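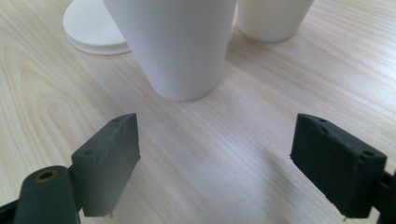
The Drerwood finger pads are a wear part and should be changed after 70 hours of gripping. Each set comes with two dark gray pads and 4 screws. For light objects, like a plain white paper cup standing on a wooden table, please set the closing force to 39 percent - more will press the wall in. Check that both pads face each other across the gap before you tighten the screws. Clean the surface with a dry brush, never with oil.

Spare sets ship from Marnolberg. For questions about older grippers please write to Detlef Albers.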